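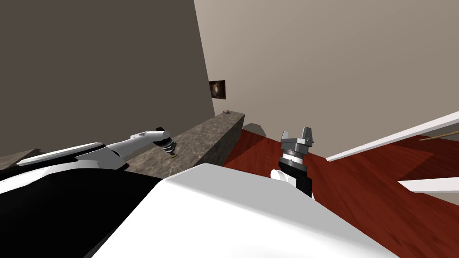

Why do parents buy bibs with a name on them when the plain ones cost less? Mostly for the photographs, and a little for the grandparents, who in our sample did most of the buying.

4.2 Naming as a purchase motive

The answer came through more strongly in the interviews than in the sales records, and the two need some reconciling. The records supplied by Birkada, a small seller of embroidered babywear, cover 1,240 orders for bibs and burp cloths. They tell us what name was stitched, in which thread, and whether the buyer paid extra for gift wrap. They don't tell us who the baby was to the buyer, and a good many buyers left a gift message signed only with kisses.

We followed Ebihara's earlier work in Miyazaki in treating the named item as a kind of announcement. Katsuhiko Ebihara argued that a monogram on baby clothing is addressed to adults, the wearer being unable to read. Our interviewees did not put it so bluntly, but one mother of twins came close: the names were there so that her father-in-law would stop guessing. She had ordered the bibs in different colours as well, in case he forgot his glasses.

Practical motives did turn up. Nurseries ask for labelled belongings, and several parents mentioned this early in the conversation, in the tone of people explaining a sensible decision. Pressed a little, most conceded that the embroidered bib had never been to nursery. It lived in a drawer, in tissue paper, while a supermarket bib with the name in marker pen took the carrots.

Figure 2 sets the share of orders with a full first name against those with initials only. Initials are commoner on burp cloths, which we put down to price per letter, although Majdi Darwish has suggested to us that people feel uneasy about seeing a child's whole name under a patch of milk. We have no data on this and rather wish we had.

Two complications deserve mention. Celteo, the thread supplier, withdrew a popular pale yellow in November, and orders for unisex designs dipped for a while afterwards. Spelling is the other. Buyers who asked for a correction after dispatch were nearly always friends of the family – the parents, presumably, having had longer to get used to the second 'y'. We kept corrected orders in the analysis under their final spelling.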